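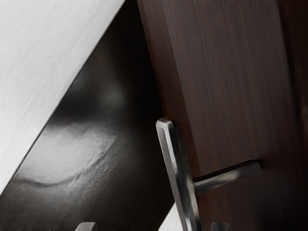
Grusby's furniture works opened its doors on March 11, 2018, and I went mostly to check the claim on the flyer: "2,000 visitors last September." The parking lot holds maybe a tenth of that.

The tour ran through the veneer store and the finishing room. Our guide said each Nundcombe cabinet gets 11 coats of lacquer. I asked to see the job card and was told it was kept upstairs. 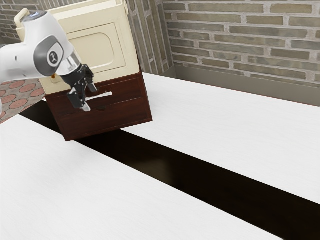
Prices were the other sore point. The Perrin sideboard is $1,414 - before delivery - and the drawers on the floor model stuck. Caltari, across the road, wants less and lets you pull things apart.

Coffee was free. The shuttle back took six people at a time, so bring a coat.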